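Dandley Handheld Gripper Pair

The Dandley pair is a set of two hand-held grippers used to record manipulation tasks without a robot present. An operator carries one in each hand and performs some ordinary chore, such as opening a drawer or putting away a tool, and the recorded motion is later used to train an arm that will do the same chore more slowly. The pair was put together by Lingyun Fang at the Hurkard workshop and has been looked after since then by Kwabena Dogbe, whose maintenance notes are the main source on the subject and also the crossest.

Setup

Each gripper carries a white cube with bold black square markers on its faces, mounted behind the fingertips. The markers let a camera worn at the operator's head work out where each gripper is and which way it points. The cubes are screwed to the body with 3 screws, a figure arrived at after a trial with 2, during which one cube slowly turned through a full session and produced a recording of a drawer being opened sideways.

Before work starts, the operator stands facing the furniture with the grippers side by side and a gap between them, tips forward, and holds still. The software takes its starting position from this pose. Operators tend to regard the pose as a formality and cut it short. The software, known as Poon, responds by accepting the session without complaint and discarding it overnight. 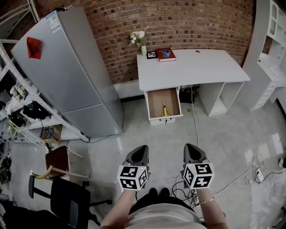

Calibration is repeated whenever a cube has been removed, replaced or dropped. The early manual listed only the first two. Dogbe added the third in June, in capital letters, along with a request that people own up.

Care

The markers are printed on matte paper. Glossy stock was tried and gave handsome cubes that vanished from the tracking whenever a lamp was on. Faces are wiped with a dry cloth, and a face with a lifted corner is replaced whole – taping it down puts a shiny strip across the pattern, and the shiny strip brings back the lamp problem.

The fingers need more attention. Their inner surfaces are black and pick up dust, lint and whatever was last on the desk. Dogbe's schedule calls for cleaning every 14 sessions and for new finger pads after 600 grasps. The second number comes from the log, which operators fill in from memory, so it should be read as a statement of intent.

Cables are a separate subject. The room used for recording is a furnished one, chosen so that the trained arm will meet the sort of clutter people live with, and the clutter includes a good deal of cable on the floor. The operator's feet are expected to deal with this unaided.

Common faults

The usual fault is a jump in the recorded path, in which a gripper appears to leap sideways and return. It generally means that too few marker faces were in view, often with one cube passing in front of the other. Reaching deep into a drawer has the same effect. The remedy is to turn the wrist a little outward, a habit that new operators learn in a day and then apply to doors, mugs and handshakes.

A finger that closes late is normally dirty at the pivot. A finger that does not close at all has a broken return spring, and the spring is sold only by Jalleck, in bags far larger than any workshop could use. The Hurkard bag is still nearly full.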